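Thu 9 July

Bench notes, kitchen corner, Novarcombe workshop

Started late this morning, the delivery for Pacheco took the whole front bench and I had to wait until Flora Menzies signed for it. After that I could go on with sorting the tableware, which is now on my list for three weeks.

The rule we agreed with Flora: boards go on the right, trays on the left, and the middle of the table is kept free for working. Knives stay on the board when they are not in use. I wrote this on a card and taped it inside the cupboard door, because last time each person had a different memory of it.

I weighed the large cutting board again, with the good scale. I do not trust the first number, the scale was standing on the cloth. New value is written in the Gera folder, page 262. Please do not use the old one.

Cups: I looked through all 14 for cracks at the rim. One has a small chip and I put it aside in the grey drawer. The others can be used. The dishwasher on the long program leaves a white film, so I washed them by hand with vinegar and the film came off well.

Oiling of the boards is due in August. The oil from Trisesis smells quite strong, and I would like to try a plainer one if the budget allows. Flora will ask.

Still open: rubber feet for the tray that slides, a new sponge holder, labels for the second shelf. The labels I can print tomorrow before lunch if the colour cartridge has arrived. If somebody needs the table before that, please put the things back on the same sides afterwards.

Bình Mai 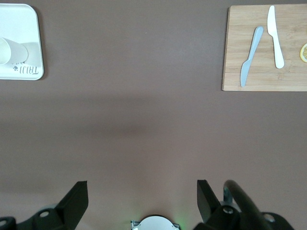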